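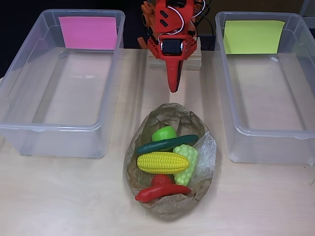 Page turns in the Dalisay pit book, second half

pitreed — 2021-12-26
Has anyone else had the hired parts for Dalisay? I'm on Reed 2 and the page turn at bar 167 is impossible. Clarinet down, flute up, and the turn comes in the same two beats. The first half is fine. It looks as if two different people set it.

Masadora_Mike
We did it last year with the Dostley Players. Same problem in Reed 2 and also in Trumpet 1. I photocopied the following page and taped it on as a fold-out. Took ten minutes.

hornsandall
Check your hire agreement before you copy anything. Ours said no photocopying of any kind and they do look when the books come back.

Masadora_Mike
One page, for a turn, thrown away afterwards. I've never known a library complain.

hornsandall
I have. We were charged for a whole replacement set because of tape marks. Ask first, it's one email.

pitreed
The tape would be on my copy and not theirs, but fair enough, I'll write to them. Does anyone know who did the engraving? There is no credit on my part.

cellodesk4
Vilém Danko is on the title page of the full score as copyist. I think he only did the first act. The rests are grouped differently after the interval and the cue notes are a size bigger.

pitreed
That fits. The cues in the second half are nearly as big as my own line. I played one by mistake at the band call.

old_quill
I copied parts by hand for 17 years and the rule was that you left the bottom of the page blank if you had to. Players don't mind white space. The software fills the page and people leave it like that.

Masadora_Mike
Not fair on the software. You can put a break anywhere you want. Somebody had a deadline.

old_quill
We had deadlines too.

cellodesk4
Cello has a wrong clef at 34 in the second act, by the way. It should be tenor. Worth telling your MD before the sitzprobe.

pitreed
Thanks, passed on. Reply from the library this afternoon: I can copy the one page if it goes back with the book, and they are sending a corrected Reed 2 as a PDF — no date given. We open in nine days so I'm doing the fold-out tonight.

hornsandall
Good. Keep the email with the book.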